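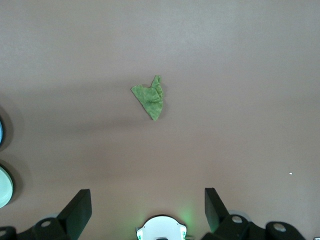

Niamh Dolan asked at the morning check whether we were seating the crowns too dry before the cement goes on, and could that be the whole reason the margins keep opening. Fair point. Don't think it's the whole reason but writing it down first so it doesn't get lost like last time.

September, bench 2, 9:40 start

Crown cement retention, second batch. Same extracted molars as before, stored in thymol, rinsed, prepped by Jasper. Taper on his preps looks better than mine, will not be telling him.

Groups:
Gillari cement, tooth surface blotted
Gillari cement, tooth surface air dried 20 s
Lekota cement, blotted
Lekota cement, air dried 20 s

Crowns all milled from the same block lot, insides sandblasted and then steamed. Kobe did the steaming. He left two of them in the tray un-steamed, caught it before cementing, redone. Marked with a dot on the lid in case they come out odd.

Mixing - Lekota goes stringy fast, faster than last batch. Room was 26 C by the window bench, the AC is doing its thing again. Moved the mixing pad to the inside bench, better. Should have checked the temp before starting, the first three Lekota crowns were mixed in the warm spot. Noted on the sheet with a W.

Seating load same for all, held on the Stetik press till the timer goes. Excess wiped at the gel stage. Shirley says I wipe too early and drag cement out of the margin. Tried waiting longer on the second half of the Gillari ones and it peels off in one piece, much nicer. So now there is early wipe and late wipe inside one group, which is bad. Have to either split it or redo. Ask Phyllis.

11:15 everything seated, into the water bath at 37.

After lunch - pulled the first batch (the ones from last week, already through thermocycling). Highest pull off was 796 N, Gillari blotted. That one took a piece of the dentin with it so it's really a tooth failure, can't be read as a cement number. Put it in the table with a star. Phyllis wants those reported seperately and I agree.

Air dried ones lower on the whole. Spread is ugly though. Two let go almost before the crosshead moved, cement all on the crown side, tooth clean and shiny. That's what Niamh was getting at I think. Overdried dentin, fibers collapse, nothing for the cement to grab. Lekota seems to care less about it than Gillari but not enough teeth yet to say so out loud.

Margins under the scope: gaps mostly on the mesial side. Both cements. Makes me think it's the seating and not the drying at all. The jig sits a hair off level, Kobe put a shim under it in spring and I have no idea if it's still there. CHECK SHIM before next batch.

Dye: Atent stain, overnight soak, section tomorrow. Nail varnish on the roots, two coats. Ran out of the red, rest are done in clear, so hold them up to the light before they go in to make sure the coat is whole. Jasper lost a set to a pinhole over the apex, dye came up from below and it looked like terrible leakage.

Other things
- saw blade is wobbling, order new one
- thymol bottle nearly empty and the label is unreadable, relabel
- balance needs its calibraton sticker
- whoever has the good explorer please put it back in the drawer, the bent one is useless for margins

4:30 talked to Phyllis. Redo the Gillari blotted group, all late wipe, and write the wipe time down for each crown. She doesn't care about the three warm Lekota ones so long as they're flagged. Also wants a middle step between blotted and air dried, maybe a short 5 s puff, closer to what a dentist would do with a patient in the chair. Means more preps. Jasper has teeth left from the bridge study if nobody's claimed them.

Tomorrow: section, photograph the cuts, measure dye depth both sides. Kobe to score blind, I know too well which is which by now. Shim first.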